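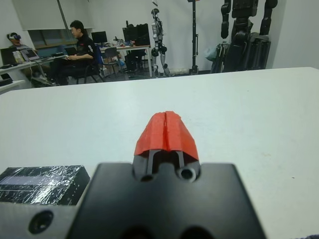 The red cap, with the far end of the lab behind it.

The Soft Hand

My grandmother in Pukville could thread a needle while telling you off, and I thought of her a good deal the October I spent at Hundov, teaching two arms to put a block in a tray. I had been hired to compare fingers. It sounds grander in the contract, where it says "end effector evaluation," but Mihret Sisay, who had hired me, called it the finger job from the first morning and so did everyone else, and by the second week I had stopped telling my mother it was engineering and just told her it was fingers.

There were two kinds. The Aoun set had come first, gray and narrow and very exact, and everyone agreed they were handsome. Then there were the red ones, which Kuo-hua Kong had drawn up himself over a long weekend when his wife was away and he had, he told me, eaten nothing but toast. He was shy about them. He would bring me a new pair wrapped in a paper towel, the way you'd bring a neighbor an egg, and set them down by my keyboard and go away again before I could say anything nice.

The trouble was the block. It was a homely thing, bound up in black tape with a pale shiny strip running along it, and it had to go into a tray that fit it like a shoe. The Aoun fingers took hold of it beautifully and then, at the last moment, when the long edge had to be let down, they let go all at once. You could hear the smack from the hallway. Mihret would look up from wherever she was and close her eyes for a second, and I would write down a zero.

"It's the driver," said Nikau Kereama, who was usually the driver.

"It isn't the driver," I said.

"Joelle, I was there. It was a little bit the driver."

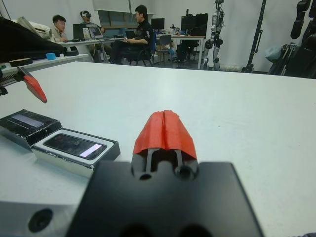 What I was really learning that month was how each of them held on to things, and you can take that however you like. Kuo-hua gripped a pencil so hard it left a dent in his finger. Najwa Darwish hardly held hers at all. And Nikau, in his black shirt and his office chair at the long white desk, kept the controls down in his lap like a man minding somebody's kitten, and looked off to the left, where the others were busy with the laptops and one of them had the white headset strapped over the eyes. I was fond of that desk and the way it gathered people. There was a phone lying in its open case on the robot's table that afternoon, right there in the way, and I remember looking at the dark glass and the bright patch of glare on it and thinking I ought to move it, and going on thinking so for quite a while, and listening to them talk.

They were arguing about Larken. Larken was our controller, or had been sold to us as one, and Najwa had decided it was the villain of the story. She said there was a lag in it. She said it waited just long enough before opening the fingers that anybody's hand would overshoot, and you could put fingers of solid gold on the thing and it would still drop the block. Kuo-hua said nothing, and I could see him deciding that this meant his fingers didn't matter either.

So I did what my grandmother would have done, and made them all sit down and eat. There was half a tin of date cookies in my bag. Then I said we would run both sets, 60 tries each, with Najwa's fix and without it, and that Nikau would drive every one of them so we'd only have him to blame.

"That's a lot of me," said Nikau.

"It's 240 of you," said Najwa, who had already started setting it up.
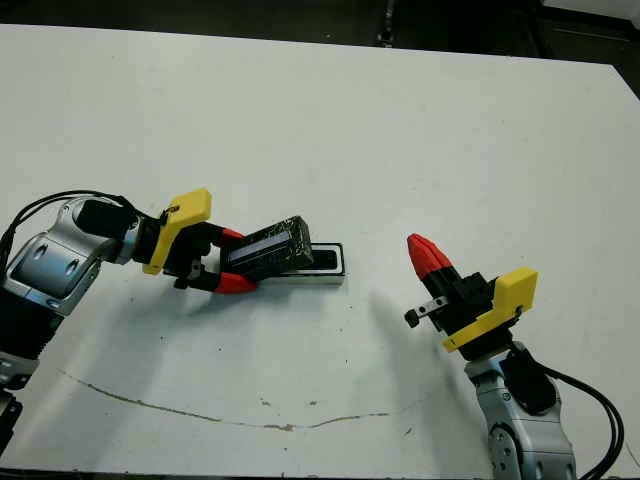 It took us well into the evening. I have never minded that kind of work. You get a rhythm going, reach and pinch and tip and lower, and after a time you stop seeing two arms and start seeing a person, a rather careful one, trying to get a heavy book back on a shelf without waking the house. With the red fingers it was different from the first few tries, and I didn't dare say so. They seemed to feel for the block before they took it. When they tipped it toward the tray there was a give in them, a sort of patience, and the long edge went down slowly, and there was no smack. I wrote down a one. I wrote down another.

Kuo-hua had pulled his chair up so close to mine that our elbows kept knocking.

Of course it didn't stay that good. Somewhere past the middle the tape on the block began to slide, and we had to stop and wrap it over again, and then Nikau got the giggles and lost us three in a row. Mihret came by with her coat on, meaning only to say good night, and she ended up standing there with one arm out of its sleeve and her bus long gone.

The old fingers on the old timing managed 38 out of 60, and they did a little better with Najwa's fix, enough for her to thump the desk. The red ones, with the fix, came to almost 94 percent. I worked it out twice on paper and once on my phone, and then I turned the notebook around so Kuo-hua could see it, because I thought he ought to have it from the page and not from me.

He read it for a long time.

"So it was the lag," he said.

"It was the lag," said Najwa, "and it was the fingers, you donkey," and she passed him the last cookie, which I had been saving.
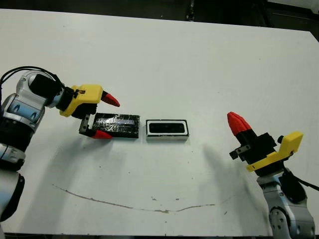
Mihret wanted one more. She never drove, she had told me when I came that she'd built too many of these things to enjoy holding one, but she sat down in Nikau's place and took the controls and asked him, very politely, how you opened the left hand. She was terrible. She went in too high, and then too low, and she said a word I had to have explained to me afterward. The block sat there beside its tray and we all leaned in over it – five grown people who had missed their supper.

She got it on the fourth try. It went down crooked, and then it settled, and she kept her hands very still for a moment, as if it might change its mind.

I added it to the notebook. We had been keeping a running total since before my time, in three different people's handwriting, and that one made 1,032. Mihret finally found her other sleeve. Kuo-hua walked her down to look for a cab, and I could hear him the whole length of the stairs, telling her what he wanted to try next with the thumb.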